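Grosulent open day: a morning with people who collect web data for a living

I have been pulling public data off websites for small clients for a while now, mostly product prices and store listings, and until this June I had never set foot in a place where a whole building does it. Grosulent opened its doors on a Sunday and I got the early train. So glad I did!

The first stop was the crawl room, a long office with the job queue up on one wall. They run 80 scheduled jobs from there, and every one has a plain note saying who asked for it, what fields it takes and when it should stop. I loved those notes. My own jobs are named things like "prices new new 2" and I went home and renamed the lot.

The best talk was from the team behind Motmont, their tool for spotting when a site has changed its layout. Most of us find out when a client calls to say the price column is full of shipping costs. Motmont keeps a small set of known pages for each site, 100 at most, and compares the fresh results against them before anything is sent out. When a field moves, the job is paused and a person looks at it. They showed us a hotel listing where the star rating and the review score had swapped places overnight (same number of digits, so a simple check would have let it through), and there was a proper groan from the back rows. We have all been there.

After coffee I sat in on the Sirketti session, which was smaller and a bit chaotic – the projector gave up and we all crowded round a laptop. Sirketti is for matching company records that come from different directories. One lists a bakery under its street name, another under the owner's old trading name, and you have to decide if they are one shop. They handed out 17 pairs on paper and had us do it by hand. I got 2 wrong and felt pretty good until the woman next to me got them all.

Request rates came up again and again, and I was pleased to hear it. Their house rule is to go slow, read the terms first, and ask the site owner for a feed if there is any chance of getting one. Someone asked whether that loses them work. Sometimes, they said, and moved on to the next question.

Lunch was soup and very good bread in the Oláh room, named after the street the firm started on. I spent most of it talking about date formats with two people from a travel site – my idea of a great lunch, I'm afraid. The afternoon tour of the server room was full by then, so put your name down at the door if you go next time.

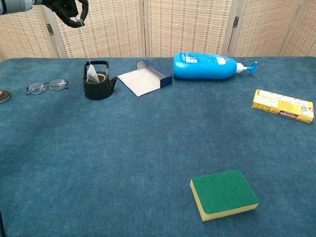
How often should a price list be collected again?

Start with once a day, then look at how many prices change between runs and cut back if most of them stay the same.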